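Sestano is a training method for cube stacking by a simulated robot arm, developed at the Skarville laboratory. A policy is fitted to 281 scripted demonstrations and tested in simulation only. 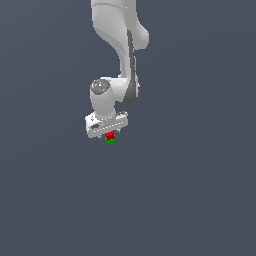 Each trial is limited to 20 seconds. The policy receives joint angles and rendered camera views — no cube positions are supplied. 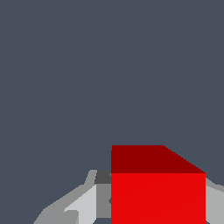 Close view of the red cube between parts of the gripper.

Input views are encoded in batches of 32. A variant named Drollulen omits the close view and is used as a baseline.

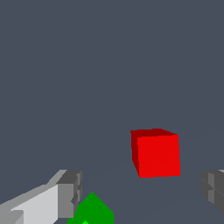
Red cube, the two gripper fingers and part of a green object.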